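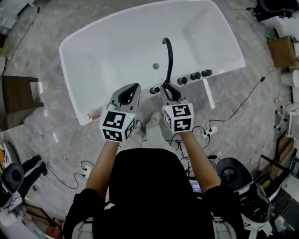

Housekeeping and Room Care, Level 2
Unit 5: Freestanding baths
Tutor: Horácio Carvalho
Brullville, 3 January 2019

Read this before the practical. Bring it with you, along with the glove form from Unit 4 if you haven't handed it in.

1. What is different about a freestanding bath

A built-in bath has one side to wipe and a line of sealant to check. A freestanding one can be dirty on the outside all the way round, and the floor underneath counts as part of the job. Guests drop things there and dust collects by the legs. Allow 16 minutes for the bath and the floor around it. You will be slower at first and that is fine.

2. Order of work

Clear the rim. Bottles go on a tray, never on the floor.
Rinse the inside with warm water.
Clean the taps and controls.
Clean the rim, then the inside walls, then the base and the drain.
Wipe the outside from the top down.
Finish with the legs and the floor.

Use a separate cloth for the floor. In the Jistau colour system, which we follow on this course, the bath cloth is yellow and the floor cloth is red.

3. Black taps and knobs

Black fittings show limescale and finger marks much sooner than chrome. The finish is a coating and it scratches. Use a damp microfibre cloth with a drop of washing-up liquid, wipe round the base of the spout where it meets the rim, then behind each knob, and dry straight away. No descaler, vinegar, bleach or cream cleaner on black.

Hold the spout steady with one hand while you wipe it with the other. Don't lean on it to reach across the bath – a tall spout will work loose in time.
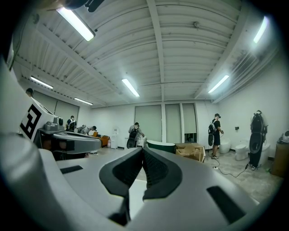 4. The inside

For acrylic and enamel we use Brotis bath cleaner, diluted as follows: one capful to 600 ml of water in the spray bottle. Label the bottle. Spray the cloth and work in long strokes towards the drain. Lift out any hair with a tissue before you rinse. If the drain cover comes off, clean the underside as well.

Scratches and chips are reported, not polished. Write them on the room sheet.

5. Marble-patterned floors

Find out whether the floor is stone or tile before you start. Acid cleaners mark real marble. If you can't find out, treat it as stone and use the neutral cleaner. Mop lightly and dry behind the legs by hand.

6. Before the February assessment

Learn the order of work by heart. Read Kaushik, chapter 3, the pages on coated fittings only.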